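Bathroom update, because a few of you asked how the reno is going. Slowly! Paint is done, the mirror is up, and I've moved on to the little hardware, where all my money seems to go.

Current obsession is the dark bronze fitting from Borneck. I went back and forth for weeks between this and the Erko one in plain chrome, and the Erko was $19 cheaper, but my heart wanted the moody colour. 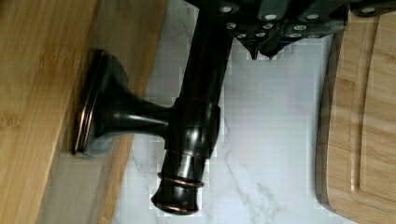 The finish is what sold me. I was after something dark that didn't look flat next to all that honey-coloured wood, and I'm so happy with the thin coppery edge on the round base (the foot of the tube has it too, plus a pair of raised rings). It's a tiny detail but I keep going back in to look at it!

Budget check for the nosy — I gave myself $300 for all the bits and pieces and I'm at $200. There's still a hook rail from Lurska I have my eye on, so that won't last. 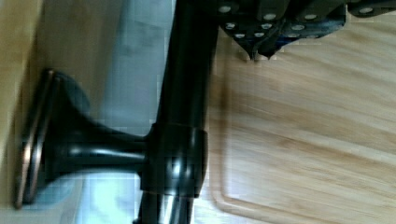
Glossy black from this side, and that trumpet-shaped arm <3

Next job is towels. Mine are ancient and grey and they look terrible beside anything new. Kwan has a rust colour I love but I'm scared it'll bleed in the wash. Anyone own them? Do they go scratchy?

Also still taking opinions on the bath mat. Cream or charcoal — go!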